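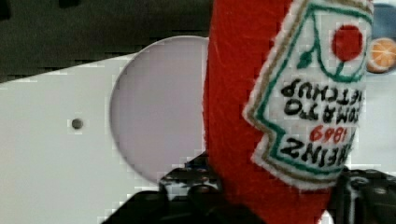

Figure 3. Plush ketchup bottle with embroidered label.

4.2 Recognition of package shape without brand text

The second task asked whether shoppers identify a condiment from the outline and color of its package when the brand name gives them little help. Earlier work on package recognition has mostly used printed mock-ups, in which shape, color and lettering are changed one at a time on a flat sheet. Such sheets leave out surface texture. We therefore added soft goods to the stimulus set. In the item in Figure 3, the keystone outline of the label and the embroidered tomato remain legible as category cues although the body is fuzzy red fabric and the label is upside down. Items of this type were scored with the same sheet as the printed ones.

Participants were 137 adults recruited in July at two grocery stores in Stadlow. Each saw 40 items in random order and named the product aloud. A response was coded as correct if it gave the product category; brand names were recorded but not scored. Coding was done by the second author and checked by Gunvor Eklund, who had no access to the order lists. Disagreements were settled by discussion before the data were merged.

Response times were log-transformed before analysis. Trials longer than 8 seconds were dropped, as were all trials from six participants who reported working in food packaging. We fitted a mixed model with item type and label orientation as fixed effects and with participant and item as random effects. Orientation slowed responses to printed items more than responses to soft items. The interaction held when sauces and spreads were analyzed separately, but it was weaker for spreads, where container shapes vary more between makers.

One limit of the design is that soft items were drawn from a single collection, held at Haugen, and were not matched to the printed items for size.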